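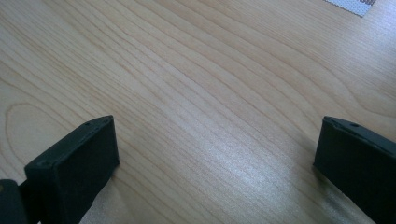
Chapter 2
What Does One Table Cost?

Before you start
You'll need the cost diary you began at the end of Chapter 1, a pencil and some scrap paper. A calculator is fine. If you skipped the diary, go back and do at least a few days of it, as I'll be asking you to pull it apart later on.

Words you'll meet: fixed cost, variable cost, stepped cost, unit cost, overhead, contribution.

2.1 A question that sounds easy

My first proper job was in the office of a small furniture maker called Tefera. I'd passed my exams and I thought I knew what a cost was. On my second morning the owner put her head round the door and asked me what one dining table cost to make. I said I'd have it by lunchtime.

It took me until the following month, and even then I came back with three answers instead of one!

I want to start there because most people meet costing the way I did, by being asked for a single number and finding that there isn't one lying around waiting to be picked up. You have to build it, and you have to decide what goes in. Two sensible people can look at the same pile of invoices and come up with different totals, and neither of them has made a mistake.

My first answer was the one you'd probably give. I added up the timber, the screws, the glue, the oil (we bought it from a firm called Revlow, in tins that never quite matched the size on the order form) and the hours the maker had spent at the bench, paid by the piece. Every time we made another table, we paid for all of that again. If we made none, we paid for none of it. Costs that behave like this are called variable costs, and they're friendly things to work with – double the tables and you double the bill, give or take a discount for buying in bulk.

Pleased with myself, I took my number upstairs. The owner looked at it and asked where the rent was.

2.2 The costs that don't care how busy you are

The workshop rent was £600 a month. On top of that came insurance, the phone line, the hire of a big sander and a standing charge from Redix, the courier we used, which we paid whether they collected anything or not. Put together, it came to £1,206 a month.

Now, suppose we made no tables at all in December. We'd still owe £1,206. Suppose we worked flat out and filled the yard with them. Still £1,206. These are fixed costs, and the name catches people out, so let me be fussy about it for a moment. Fixed doesn't mean that the bill can never change. Landlords put rents up, and insurers certainly do. It means the bill doesn't change because of how many tables you make.

My second answer shared that money out. In a good month we made 15 tables, so I divided:

£1,206 ÷ 15 = £80.40 per table

I added £80.40 to my first number and went back upstairs feeling rather clever. Then came a bad month. A big order fell through, one of the makers was off with his back, and we finished 2 tables. Same sum, different bottom line:

£1,206 ÷ 2 = £603 per table

Had each table suddenly become over £500 more expensive to make? The timber was the same price. The oil was the same price. Anyone running a hand over the finished top would have found the same table. All that had changed was the number I was dividing by.

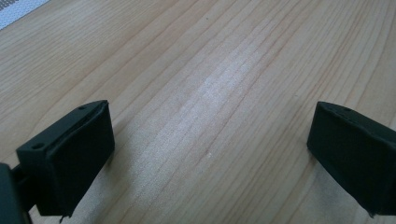 Ayantu Weldu thought, on reading a draft of this section, that I was making too much of the bad month, and that any business with its wits about it would use a yearly average and stop fretting. She also felt that beginners should be shown the average first, so they don't come away thinking fixed costs are some kind of trick.

I have some sympathy with that. An average does calm things down, and we'll work one out in section 2.5. But I've kept the order as it is, as I think you need to see the number jump before you'll believe in smoothing it. An average also hides a thing you might badly want to know, namely that in the quiet month the rent still had to be found from somewhere.

2.3 Costs that climb in steps

My third answer came from a van. We'd always managed with one, an old Orko with a sliding door that didn't slide. One van could cope with everything we made in a normal month. Then we had a run of good orders and it couldn't, so we hired a second.

Is a van fixed or variable? Well, for a while it's fixed – you pay the same for it whether it's half full or packed to the roof. Then you sell one table too many and the cost leaps up in a single go, and stays level again until you need a third. We call this a stepped cost. Wages for supervisors often work the same way, and so does storage space.

Try this
Take your cost diary and put F, V or S beside each entry. Leave a blank wherever you can't decide. Keep the blanks, please, and don't rub them out! We'll start section 2.4 with them.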